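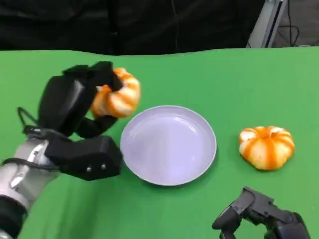
Losance growers' cooperative opens winter squash store

2018-08-21

The growers' cooperative in Losance has brought its new curing and storage building into service ahead of the winter squash harvest. The building stands on the Sarpong road and replaces a pair of open-sided barns in which temperature could not be controlled. It has 17 ventilated bays, each with its own fan and humidity sensor. Ornamental types are handled first, among them the small striped pumpkins, pale cream with orange stripes between the lobes, that retailers order early for fall displays. Butternut and other eating types follow as fields are cleared.

Curing hardens the rind and closes minor cuts made at harvest. In the new building, butternut squash is held at 80 to 85 degrees Fahrenheit for ten days, then cooled in steps to 55 degrees. Acorn squash is not cured, as the heat shortens its storage life, and goes directly to the cool bays. Relative humidity is kept between 50 and 70 percent throughout. Below that range the fruit loses weight. Above it, stem rot becomes more likely.

The cooperative has 21 member farms. Their combined intake this season is forecast at 2940 bins, compared with a capacity in the old barns that required part of the crop to be sold directly from the field. Members pay a storage charge per bin, invoiced monthly and set at the same rate for all varieties.

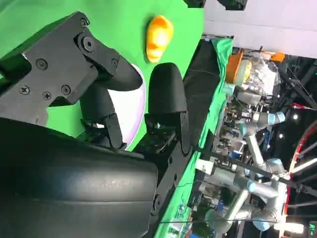

Black gripper fingers and mounting bracket, close up.

Ventilation equipment was supplied by Mivum. Air is drawn in through louvers on the north wall, passed under a slatted floor and released at the ridge. The fans run at reduced speed overnight, when outside air is usually cool enough to do most of the work. Heating for the curing bays comes from a boiler fired with orchard prunings.

Each bin receives a paper tag with the farm number, the variety and the field of origin. Bins are inspected every two weeks, and fruit with soft spots or a missing stem is removed. Stems should be cut with pruners and left at least an inch long. Fruit that has been carried by the stem is to be set aside by the farm and delivered separately, marked for early sale.

Road access has also been changed. Trucks now enter from the Vutside turnoff and leave by the old gate, with a weight limit of 17 tons on the culvert between them. The scale is open from 7 a.m. to 4 p.m. during harvest. Deliveries outside those hours have to be arranged with the office the day before.

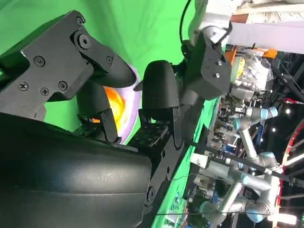 Can growers who are not members use the building?
Space is offered to non-members from January, once member deliveries are complete, at a higher charge per bin.

Delivery forms are available at the cooperative office and have to be returned before the first load is brought in.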